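Soft goods with a hand-held gripper: working rules

Cushions and pillows count as deformable items. Set the jaw opening before approaching, and close on a corner or a seam - never on the middle of a panel. Wipe both finger pads before each session. Lint on a pad lowers grip, and knitted covers shed more than woven ones.

With cable knit, keep the pads flat to the fabric so that no edge hooks a stitch. The mustard-yellow cushion is handled this way, by one corner at a time.

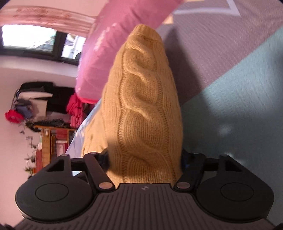 Colm Mulligan

Clear the bedspread of small objects before starting. Pillows may stay if they are part of the task.

Limit a session to 25 lifts, then check the pivot pins for thread and hair. Stop at once if a loop of yarn catches. Open the jaws fully, free the loop by hand and log the item number.

Covers with zippers or buttons go on a separate list. Lift these from the side opposite the fastening, at low speed. Review the list every Thursday.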